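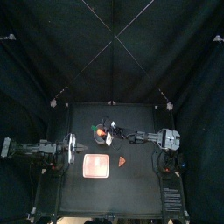

Who should be allowed to clear a protective stop on a two-arm cell?

We run two arms over one shared table at our Stakstead site. Our written rule says that only the person who started the session may clear a protective stop. The night shift finds this unworkable when that person is on break. Is there a normal practice?

matance_ops
Anyone trained on that specific cell and signed on to it at the time. Tie the right to clear to the sign-on record and drop the link to whoever pressed start. The person clearing must be able to see both arms and the full table from where the reset is located. If a panel blocks the view, move the reset. A stop on one arm should hold the other as well, and the reset should not restart motion. Restart is a separate, deliberate action.

We changed to this in August. Before that we had 183 stops in the log with no name against them. Write down the time, the arm, the joint reported and the name.

tworail
Just let the shift lead do it. We always have, no problems.

Bélanger cell tech
I would not use the answer above as written. A shift lead who is not trained on the cell should not be clearing it.

Two additions to the first reply:

Set a limit on repeats. Ours is 10 protective stops per shift on one cell, after which it is locked out and checked before further use.

Check what your risk assessment says before editing the rule. At Wedcombe the procedure was changed and the assessment was left alone, so the two disagreed until the next audit. Change both under the same revision number. Retrain everyone on the sign-on list, including people who only cover on Sunday.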